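Touran Shojaei a enterré son père en mai. Six mois plus tard, elle accepte de revenir sur la vie de Parviz Naseri, conducteur de travaux puis professeur du soir, et sur la façon dont la famille a préparé l'hommage.

« On m'a demandé un texte de 600 mots pour le journal local. J'en avais le triple au premier jet », dit-elle. Il a fallu couper dans les années de jeunesse, les déménagements, les cousins. Elle a gardé l'arrivée à Usstead, à 22 ans, avec une adresse notée sur un ticket de bus, et l'embauche chez Miettinen le mois suivant.

Il y est resté jusqu'à la retraite. Pejman Ansari, qui a partagé son bureau, se souvient d'un homme ponctuel et peu bavard. « Il relisait les plans debout. Quand il s'asseyait, on savait qu'il y avait une erreur. »

Les cours du soir sont venus plus tard. Il enseignait le dessin technique à des adultes, deux fois par semaine, et corrigeait les copies dans la cuisine. « Ma mère voulait récupérer la table pour le dîner – il finissait toujours par céder », raconte sa fille.

La cérémonie a réuni 140 personnes, dont beaucoup d'anciens élèves. Khrystyna-Mariia Hrynyshyn a lu une lettre qu'il lui avait écrite après son examen. 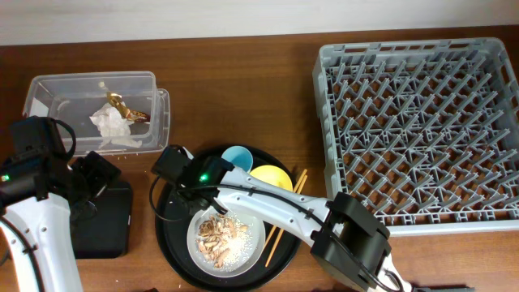 « Je ne connaissais pas cette lettre, reprend Touran Shojaei. Elle parlait surtout de mathématiques, et un peu de moi. » Elle en a demandé une copie, rangée depuis avec les carnets de chantier.

Parviz Naseri laisse 3 enfants et un frère. Les carnets iront à son petit-fils, Shahab Sharifi, qui commence des études de génie civil à la rentrée prochaine.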